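Category: House Diary | Residences | Linen and Laundry

March, 7.40 in the morning. The boiler in the Kazemi wing was found to be running normally and no overnight calls were entered in the book. The side gate had been left on the latch again. I have asked the evening desk to sign for it at closing time for the remainder of the term and have placed a fresh sheet in the folder for that purpose.

The day was given over almost entirely to linen. It is the first occasion on which the whole arrangement has been looked at together, and I record it here at some length in order that whoever holds this diary next year may know what was decided and what was left open.

Nellosano House has 224 rooms. Until last autumn all of them were served by the weekly change, under which residents left a bag outside the door before nine and found clean sheets on the handle by four. The change has worked tolerably well in the older part of the building, where the corridors are wide and the lift is close to the linen room. It has worked poorly in the Kazemi wing. The trolley does not pass the fire doors on the upper landing without being unloaded, and the bags have on several occasions been carried down by hand. Two were sent to the wrong floor before Christmas, and one resident slept for a night under a set of curtains. Her letter was very fair in the circumstances. It is kept in the correspondence file and I have read it again today.

At 9.15 I met Marjan Jalali in the front office to go through the figures for the two terms. She had brought the delivery notes from Wovier, our linen supplier, and I had the room lists. The notes and the lists do not agree. Wovier has invoiced for a full set to every room in every week, including the two weeks of the winter closure, when the house was shut apart from the east corridor. Mrs Jalali will write to them. I do not believe there is any ill intent, and the driver confirmed at the door that he was simply given the same docket each time. The credit, if it is allowed, should be put towards replacement pillows. The present ones were bought before my appointment and have been turned, aired and re-covered beyond what can be expected of them.

We then considered whether the weekly change should continue at all in rooms that have their own laundry machine. There are 34 such rooms at present. The residents in them pay a slightly higher charge and are mostly on long stays, and it had been assumed when the machines went in that they would wash their own bedding. This was never set down in writing. In practice some continue to leave the bag out and some do not, and the linen room has no means of telling in advance which bags to expect. Mrs Jalali proposed that these rooms be taken off the change from the summer term and issued instead with two sets of sheets for the length of the stay. I was in favour in principle but wished to see how a set washed in the room would be dried, stored and put back on the bed in a space of that size.

A second matter was raised at the same time, that of noise. The handbook says that machines in the house may be used "at reasonable hours". The phrase has given rise to more letters than any other in the handbook. One resident regards eleven at night as reasonable and his neighbour regards it as an outrage, and neither can be told that he is wrong. I have drafted new wording, given further down.
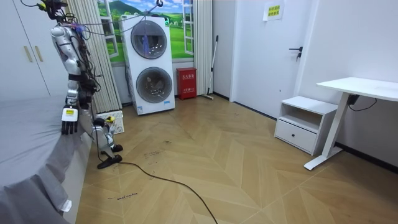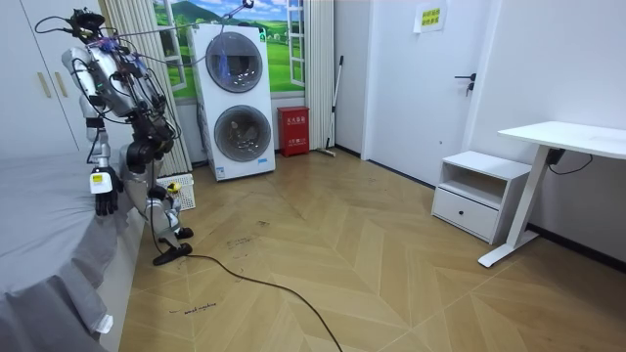 The case for darker bedding was put to us first by the linen room and has now been accepted. White cotton shows every mark and has to be washed hot to look respectable, and in a resident's own machine it is seldom washed hot. It then comes back to us at the end of a stay in a colour that is neither white nor anything else, and is usually written off. A grey sheet of the kind on the bed in these two views should be more forgiving of a cooler programme, and is less likely to be mistaken for one of the white sets that belong to the weekly change. Mrs Jalali observed that residents do not on the whole care for grey when asked in the abstract. They were asked in the autumn and the answer was a clear preference for blue. Blue was priced and was found to be dearer, and the sample ran in the wash. Grey it is to be, with white pillowcases kept on for the time being until the present stock is used up.

The next question was size. Beds in the house are of two widths, which is an accident of two rounds of buying and is not recorded on any plan. A fitted sheet bought for one will not stay on the other. The linen room has always dealt with this by issuing flat sheets to everybody and leaving the resident to tuck them in. I should like to keep to flat sheets. They fold square, they go on either width and they can be mended. Against this, I accept that a flat sheet on a bed pushed into a corner is awkward to tuck on the wall side, and that many residents will pull the bed out, scrape the floor and not push it back. The decorator has spoken to me more than once regarding the state of the boards under the windows. Felt pads are to be ordered for the bed legs. They should have been fitted at the start.

At half past ten I walked the upper landing with the tape. The airing cupboard there is smaller than the plan shows, having lost some depth when the pipes were boxed in. It will take 18 sets if they are folded in the linen room's manner and a good deal fewer if they are folded in any other. I have asked that the folding card be copied and pinned inside the door. The card was drawn up by a former housekeeper and is still the clearest instruction we possess. It will need one amendment, as it refers to blankets with a satin edge and we no longer own any.

Drying took up the rest of the morning. Where a machine both washes and dries, the matter is simple enough. Where it only washes, the resident is left with a double sheet and a single radiator, and the result is damp. We have had black spotting in the corners of several rooms this winter, always on the outside wall and generally behind a draped towel. The surveyor from Jonton advised that a window be opened for a short period after each wash and that nothing be hung against an outer wall. It is sound advice and I have no expectation that it will be followed in February. A folding airer is therefore to be kept on each landing, to be signed out and returned the same day. I am aware that the signing out will lapse. The ironing boards were managed on the same system and one of them is still missing.

The following wording has been agreed for the summer handbook, subject to Mrs Jalali reading it once more with a fresh eye:

Residents whose rooms have a laundry machine are asked to wash their own bedding during their stay. Two sets of sheets are provided on arrival and should be returned clean and dry on departure. Machines may be used between eight in the morning and nine in the evening. Please do not leave a machine running when you go out. Please do not hang washing on the radiators or against an outside wall. Airers may be borrowed from the landing.

I had wished to add a sentence on the cleaning of filters. Mrs Jalali considered that a notice which contains five requests will be read and that a notice which contains six will not. The filters will be done at the termly inspection, as before.

There remains the matter of those residents who are unable to manage their own bedding, through injury or age or for some other cause. It would be wrong to take away the weekly change from a person who depends on it simply by reason of the room in which he or she has been placed. It was agreed without difficulty that any resident in these rooms may ask at the desk to stay on the change, that no reason need be given, and that up to three rooms on each corridor can be carried in this way without an additional round. Should more than that apply, the matter will come back to me. The desk has been told that the request is to be entered in the book and not discussed across the counter.

In the afternoon I wrote to Wovier myself on the separate question of the bags. The drawstrings are too short and are being tied in knots that have to be cut. I also asked for a price on grey flat sheets in both lots, for delivery before the Easter closure, and for confirmation that the same shade can be had again next year. We were caught out by this over the hand towels, of which the house now has three distinct greens.

Mrs Jalali left at four with the delivery notes. The second post brought a reply from the insurers on the gutter, which I have put aside, and a card from a former resident on the east corridor who has moved to the coast and wished to be remembered to the kitchen. I took it down to them before supper.

The side gate was locked at 10.05 in the evening and signed for. Felt pads to be ordered tomorrow. The linen room has asked for a second key to the upper airing cupboard and I have said that they may have mine until one is cut.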